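Blog > Odds and Ends > Soft Toys

The Great Soft Toy Sort, Part One

4th January

Happy New Year! I have been wanting to write this post since November, when I hauled the first of the toy bins down from the top shelf and promptly got distracted by it for an entire afternoon. If you have been reading for a while you know I have a weakness for stuffed animals. I don't mean the fancy collector kind with certificates (although no judgment, some of those are gorgeous!). I mean plain, squashy, slightly lopsided animals that look like they've been sat on.

So the plan for this winter is to go through every single one, a few at a time, and decide who stays, who goes in the donation bag, and who needs a needle and thread. I'm using Histuto to keep the list, the same app I use for my books, and it says I have 358 things tagged "toy." That includes doll shoes and loose puzzle pieces, so it isn't quite as alarming as it sounds. It's a little alarming.

My one rule is that everything comes out onto a white table before I decide anything. I cannot tell you what a difference this makes! In a bin a brown dog is just brown. On white you suddenly see that one brown is really a lot darker than another, and that the blue you remembered as gray is this lovely washed-out summer sky color. I tried doing it on the carpet first and it was hopeless, because my carpet is oatmeal and so is half the collection.

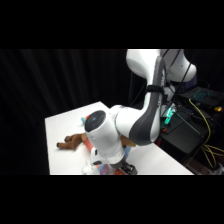 Brown paws on the left, and a bit of light blue cloth over by the tan plush.

Let's talk about those feet, though. I love a long-legged dog. Short-legged plush toys sit up nicely and look good on a shelf, but the long floppy ones are so much better to live with. You can hang them over the arm of a chair, you can tuck them under your elbow when you read, and they pack flat in a suitcase if you fold the legs in first. The darker toes get me every time. It's such a small thing for a toymaker to bother with, a second color on the feet, and it turns a tube of stuffing into a paw.

I've been asked a few times how I clean the big ones, so quickly: pillowcase, knot in the top, cold wash, gentle cycle, and then air dry with a good shake every couple of hours. Don't put them in the dryer on hot. I did that once with a lamb and the fur came out like an old bath mat. For anything with a glued-on face I only do a damp cloth and a drop of dish soap. I picked up a soft brush from Nishimura last year (the little shop next to the dry cleaner, not the big one across town) and it is perfect for getting the pile to stand up again afterward. Go in one direction, then back the other way, then leave it alone.

Now, the blue cloth. I always throw in a piece of fabric when I'm sorting toys, and I always end up keeping it with them. A folded cloth is a blanket, a picnic, a cape, a lake. My grandmother kept a whole drawer of hemmed squares just for this and we used them more than any of the actual doll furniture. If you have an old pillowcase in a good color, please cut it up! Pinking shears if you're lazy like me, a narrow hem if you aren't.

The same goes for bowls. One plastic bowl will do more for a bunch of animals than any playset. Boat, bathtub, bird bath, soup. I had my heart set on a matching set of four from Lellent and then talked myself out of it, and I'm glad I did, because one bowl means they have to share and that's where all the stories come from. 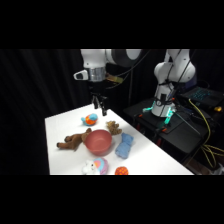

Anyway, color! I get so excited about this part. Coral pink and light blue are two of my favorite things to put next to each other, and then if you bring in even a tiny bit of orange the whole group wakes up. A little bird in light blue with orange on its body does all of that by itself, which is why birds never make it into my donation bag. I know I should be stricter. I have already been told that I should be stricter. But they take up no room at all!

Bears are harder. Everybody has too many bears. My feeling is that a bear has to earn its place by being either very small or very large, and the medium ones can go and be loved somewhere else. A small bear lying on its back is about the most relaxing thing I can think of to look at in January.

Then there are the ones I can't name. I'm very fond of any white toy with a pink and blue head that might be a unicorn and might be a bunny depending on who you ask. In Histuto I've started a category called "unibun" and I'm not sorry. White plush does show every mark, so those get the damp cloth treatment more than the others.

And please keep a ball in with your animals, preferably a small one. Mine used to roll under the radiator until I started keeping the balls in a Flestis mesh bag that hangs on the door hook. It was 3 dollars and I should have bought two.

Next time I'm doing repairs: split seams, ears that have gone limp, and how I match thread when the original color doesn't exist anymore. I also want to try restuffing a neck, which I've never managed without lumps. If you have a trick for necks, leave it in the comments, I'll try anything!

More from Odds and Ends
Hemmed Squares, and What to Do With a Drawer Full of Them
Washing a Very Old Rabbit
Doll Shoes: A Losing Battle
My Histuto Tags, Explained
What I Kept From the Button Jar

Contact | Copyright, all words my own | Back to top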